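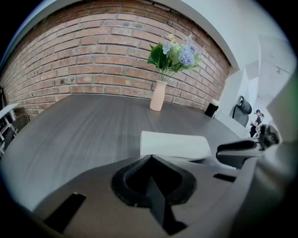 Rajeshwari Mathew would like to know what, exactly, a "listening café" is, and she is not the only trader on Ollard Street asking. Her objection, put to a packed meeting in Jirnthorpe in May, was that the town already has plenty of places where people can sit down and be listened to, that most of them sell tea, and that not one has ever been offered a grant for it.

The grant in this case is £46,000. It would go to Salian, a company which describes itself as a "place and wellbeing studio", to bring its Cumimlow scheme to the town for 24 weeks. Cumimlow, according to the leaflet handed out at the door, is "a slower way of being in town". In practice it seems to mean that shops and cafés sign up, put a sticker in the window, turn their music off between 2pm and 4pm and keep one table free for anyone who wants company.

Staff at each place would get a half-day of training. The leaflet does not say who would cover the counter while they are away, and when the question was asked from the floor the reply was that this would be "worked through with partners".

Salian says the scheme brings people back to high streets and makes them stay longer when they get there. It pointed several times to an earlier trial in another town, where visitors to the businesses taking part were said to have spent 20 per cent more time on the premises. Time is a curious thing to measure if you are a café owner with a rent bill. A man who makes one flat white last until closing has certainly stayed longer. Asked whether takings went up as well, the company's speaker said money had not been part of the study. Asked how many businesses had taken part, she said seven.

Seven is not many, and it was not clear from the slides whether they had been compared with anywhere else. The trial also ran over the summer, when most cafés with a bit of pavement outside could expect people to linger. A full report is promised, but those at the meeting were told it is still being designed.

None of this makes it a bad idea. Several people spoke warmly of it, among them a retired bus driver who said he sometimes goes from one weekend to the next without talking to anyone except the self-checkout. He got the longest applause of the evening. Loneliness is real enough in Jirnthorpe, particularly since the day centre cut its hours, and a free table and a bit of quiet might well do some good.

The trouble is that a free table and a bit of quiet cost next to nothing. About half of the £46,000 is put down to "brand, activation and storytelling", a heading that nobody on the platform could break down any further. The stickers come under that. So does a film. The training takes up most of what is left, and the businesses themselves, who would be giving up a table every afternoon, get a starter pack and a listing on a website.

Several traders said they would rather see the money spent on the public toilets behind the market, shut now for two winters, or on the street lights at the Ollard Street end, where three have been out for months. An older visitor might put off a trip to town for want of a toilet a good deal sooner than for want of a sticker. The council's answer was that the money comes from a pot meant for "new activity" and can't be used for repairs. It has given that answer before, most recently over the giant deckchairs.

Those with longer memories may also recall the town app, which was going to bring everyone together too. It cost more than this and was quietly switched off after its second Christmas. The sign telling visitors to download it is still up by the station.

Councillors are due to decide on the grant at their next meeting, which begins at 7pm and is open to the public. Papers are supposed to be available beforehand from the library. Salian has been asked to provide the takings from the earlier trial, if the businesses are willing to share them, and a proper list of what the storytelling money would buy. Neither had arrived when we went to press.

Mrs Mathew says she will sign up if the grant goes through, as she already turns the radio off after lunch. She has asked whether she can skip the training.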